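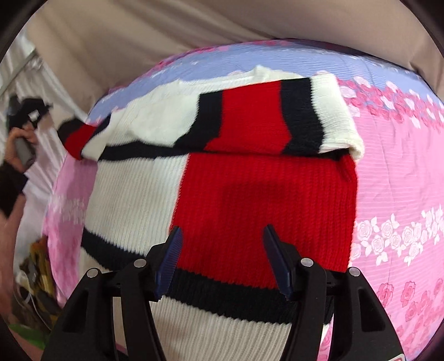
4. Grasp Point Selection on Layered Knitwear

Figure 4. Input view for the layer segmentation module. A color-block sweater lies on a floral bedspread with its upper portion folded back; the open fingers of the hand-held gripper are at the bottom.

4.1 Problem setting

The planner described in Section 3 assumes that the outline of a garment can be separated from its support surface and that each visible region belongs to a known layer. Both assumptions hold for the plain towels used in our earlier trials. They hold less well for clothing of the kind shown in Figure 4, where the red, black and cream-white blocks of the knit produce strong edges that have nothing to do with the shape of the garment. The border between a black band and a red panel is a sharper step in color than the border between the folded section and the flat body beneath it. A segmentation network trained mainly on single-color items will tend to cut the garment along its pattern.

The support surface adds a second difficulty. The bedspread carries rose motifs and fine horizontal stripes, and its pink is close enough to the red of the sweater under warm light that a simple color threshold cannot be used. The wide-angle lens also bends straight features toward the edges of the view, so that the black band across the lower body appears as a curve. We chose to leave the input uncorrected, as rectification discards the outer part of the view where a sleeve or a second tool is often found.

4.2 Layer segmentation

The perception module, Rosta, takes one color view and returns three maps: garment mask, layer order and fold edge likelihood. Layer order is predicted per pixel as an integer. Fold edges are predicted separately and are used to correct the layer map wherever the two disagree.

Training data consist of 1263 labeled views drawn from 19 garments, of which 223 views were held out for testing. Annotators marked fold edges by hand and were instructed to ignore changes in color. In a view such as Figure 4, the correct label follows the raised, bunched layer across the upper part of the sweater and crosses several color blocks without a break. The striped sleeve end at the far left is labeled as a separate region when it is partly lifted from the surface, so that the planner does not treat it as part of the body.

To reduce the effect of printed and knitted patterns, we recolor garment regions at random during training while leaving shading unchanged. The network is then forced to rely on ribbing direction, shadow and local curvature. Ribbing proved especially useful: vertical ribs that stop or change angle at a boundary are a strong sign of a fold, even when the color on both sides is the same.

4.3 Grasp proposal and ranking

Grasp proposals are produced by the Wamska planner from the fold edge map. Each proposal consists of a contact point, an approach direction and a finger opening. Candidates are ranked by three terms – distance from the nearest fold edge, the predicted number of layers between the fingers, and the clearance of both fingertips from the support surface. The third term matters on soft surfaces. A mattress is rounded and yields under contact, and a grasp planned for a flat table may pick up the bedspread together with the knit.

Pixels belonging to the gripper are removed with a fixed mask before ranking. A second tool or a hand may enter from the side, as at the left of Figure 4, and cannot be covered by a fixed mask. These regions are assigned to a separate class, and proposals whose approach path crosses them are dropped.

4.4 Limitations

The current ranking does not model the stretch of the yarn. Thick ribbed knit can extend well beyond its resting length before the far side of the garment moves, and the controller may then report a completed unfold too early. We added a pause of 18 control steps before the state estimate is refreshed, and this should be considered a temporary measure. The Lindqvist simulator used for pretraining represents cloth as a thin sheet and gives little help here. Dark regions also remain a source of error: where one black band lies over another, ribs and shadows are hard to separate, and the fold edge map often shows gaps.

Print this section | E-mail this section

Contact: Mileteo Publications Office | © 2019 Mileteo. All rights reserved. | Back to top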